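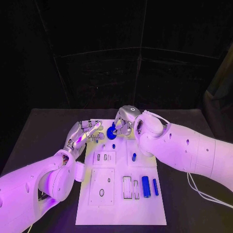 Montserrat Pacheco

Servicing an external canister filter

The procedure applies to any canister filter with a clamped motor head, stacked media baskets and a pair of quick-release taps. The unit used for the notes is a Gilotell, rated at 2,000 litres per hour, running on a planted freshwater tank. Other makes differ in the position of the priming button and the number of baskets, but the order of work is the same.

When to service

Go by flow, not by the date. A falling return flow, air collecting in the head after a water change, or a rattle at start-up all mean the filter should be opened. If you want a figure to compare against, time how long the return takes to fill a bucket of known volume just after a service and write the result on the canister in pencil. Mine worked out at 1,888 litres per hour when last cleaned, with the spray bar removed. A heavily stocked tank will need the work more often than a lightly stocked one. Do not replace media and clean the gravel on the same day.

You will need

Two buckets kept only for aquarium use
An old towel
A hose brush and a small impeller brush
Silicone grease suitable for aquarium seals
Fine filter floss, cut to the basket size
Spare sealing ring, in case the old one is damaged

Shutting down

Switch off the heater first if it is fitted in line or if the water level will drop below it. Switch off the filter at the wall and unplug it. Close both taps, then lift the locking lever and pull the tap block away from the head. Some water will come out of the block. Keep the canister upright and carry it to the sink or the bath, with one hand under the base.
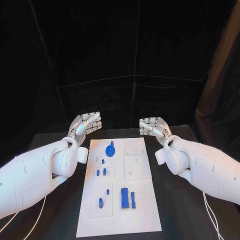 Before opening the canister, draw off half a bucket of water from the tank. This is the only water the biological media should touch. Tap water treated with chlorine or chloramine will kill a good part of the bacteria living on it.

Release the clamps in opposite pairs and lift the head straight up. If it sticks, press down on the head while easing the clamps, then lift again. Do not lever it with a screwdriver, as a scratch on the rim will leak.

Cleaning the media

Lift out the baskets in order and stand them in the second bucket. Coarse sponges can be squeezed out in tank water until most of the brown sludge has gone. They do not need to look new. Ceramic rings or sintered glass should be swirled in the basket and left alone otherwise. Throw away fine floss once it has gone stiff and fit fresh.

Keep the time out of the water short. With the buckets ready, 20 minutes from switching off to restarting is a reasonable target. If there is going to be a delay, leave the biological basket in an open bucket of tank water with an air stone running.
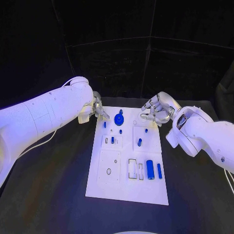 Two white robot arms with silver hands, over a white board.

Cleaning the impeller

Turn the head over and twist off the impeller cover. Pull the impeller out by its blades. The shaft may come with it or stay in the well. Ceramic shafts snap easily, so do not bend it sideways. Brush the magnet, the blades and the inside of the well, then rinse them under the tap. Check both rubber end caps are present. A missing cap is the usual cause of a rattle.

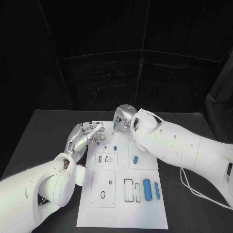 The sealing ring should be taken off, wiped and checked for flat spots or nicks. Smear a thin film of silicone grease around it before refitting. Put the ring, the end caps and the shaft down somewhere they can be seen and will not roll off. A large white sheet laid flat on the table, like the one under the small blue parts in the photograph, shows up dark rubber very well. Refit the ring to the head without twisting it.

Reassembly

Return the baskets in their original order, coarse media first in the direction of flow. Check that each sits fully down, or water will pass round the sides. Lower the head, press evenly and close the clamps in opposite pairs.

Push the tap block home and lock the lever. Open the inlet tap, then the outlet, and let the canister fill by siphon. Pump the priming button only if filling stops. When no more air comes out of the return, plug in and switch on. Rock the canister gently to free trapped bubbles.

Wipe the outside dry and stand it on a piece of kitchen paper. Look at the paper again after 6 hours. A damp edge points to the sealing ring, a damp spot under the taps to the tap block O-rings. Turn the heater back on once the flow is steady.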